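Speaker notes: Teaching the arm by hand, teaching it from a chair
Talk for the Jodcombe meetup, November. Nusrat Gazi speaking. Slides by Tanveer.
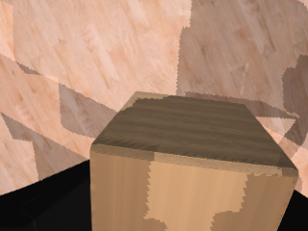 Start with the block, leave it up while people find seats. Picking up a block is the first thing every one of us teaches, and I still love it! Tell them the whole talk lives inside this one task: get the gripper there, close, lift, put it down somewhere else. Say we run it in simulation before the real arm gets a turn. Ask the room to look at the front face, where the light patch has a sawtooth edge on both sides. Those are rendered shadows, and an operator steering through a camera view has to judge distance with shadows like that all over the wood. Pause. Let somebody near the front guess how far the black gripper parts are from the block. Don't give an answer, move on while they argue.

Two ways in

Hand guiding first. You put the arm in free mode, take hold of the wrist and walk it through the motion. Joints get recorded, gripper open and close goes on a foot switch. People get it in minutes. Markos taught a visiting high school class this way and they didn't want to leave.

Then remote control. We use a pair of handheld controllers and a screen. Slower to learn, but your arms and body stay out of the robot's cameras, so what you record looks like what the robot will see later. Big deal, say it twice.

(If someone asks about leader arms, where you move a small copy and the big one follows: yes, great, we have one on the bench at Wineck, come find me at the break.)

What we recorded

Project is called Posier. 1219 demonstrations of the block task so far, all by remote control, from 4 operators. Plus 400 by hand guiding on the real arm. Don't read the table out, just point at the two totals.

Mention that we threw away some 400 more. Most of those were bad starts: the operator pressed record and then spent ages lining up. A person watching thinks "fine, they got the block." A robot learning from it learns to dawdle. It really does, the first policy we trained hovered over the block like it was choosing a melon. PLAY CLIP 1. Wait for the laugh, it always comes.

What makes a good demonstration

Talk through this slowly, it's the part people write down.

Keep moving. Small pauses are okay, long ones get trimmed.

Approach from different sides. Þröstur always came in from the left, every time, beautiful smooth motions - and the robot was helpless when we turned the block. Her second batch was messier and much more useful. (She's fine with me telling this.)

Mess up a little and fix it. Nudge the block, back off, regrasp. Without those, the robot has never seen what to do after a miss.

Stop when you're tired. Nimal's cutoff is 40 minutes, mine is shorter.

PLAY CLIP 2, the regrasp. This is my favorite thing in the whole project! The arm bumps the corner, opens, comes back at a new angle and gets it. We never wrote a line of code for that. It came out of people fumbling and recovering on the record.

Delay

Quick one. With the link to Kuster we had enough lag that operators started doing move-and-wait. You can see it in the speed plot, looks like a staircase. Smoothing it afterward helped less than I'd hoped. Shortening the link helped a lot.

Live demo

Markos has the controllers ready by the side table. Take one person from the audience, seated, three tries. Remind them squeeze is close, let go is open. If the connection drops go straight to the backup clip and keep talking.

Last slide: contact info, and the list of tasks we want demonstrations for next. Drawers, lids, folding a towel. Ask for operators!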